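## 3. Setting up your Stivdale heated brow comb

1. Charge the comb for two hours before first use. The light goes green when it's done. It goes green a bit before that too — ignore it.
2. Remove all make-up, including yesterday's.
3. Hold the power button until the comb buzzes, then choose setting 2. Setting 3 is for coarse brows and the very brave.

**Caution:** Never use the comb on wet brow gel. It will set, and so will your expression.
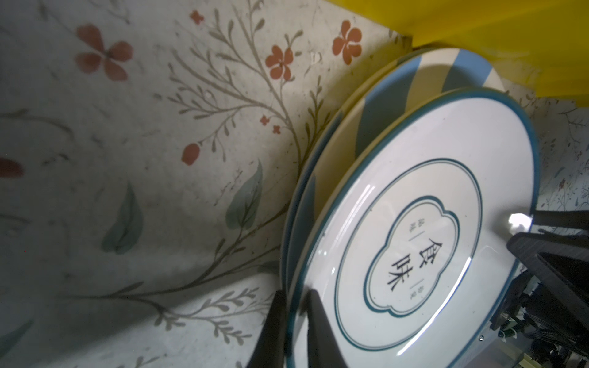

*Fig. 2. Printed cloth, red flowers and leaves.*

4. Comb upward from the inner corner in short strokes, then sweep out toward the tail. Stop when the two sides look related.
5. Switch off and let the head cool before putting the cap back on.

**Note:** Zorneck refill heads fit this model. Coditz heads also click in, but they won't come out again. Beatrice Mfaume in our repairs department would rather not see another one.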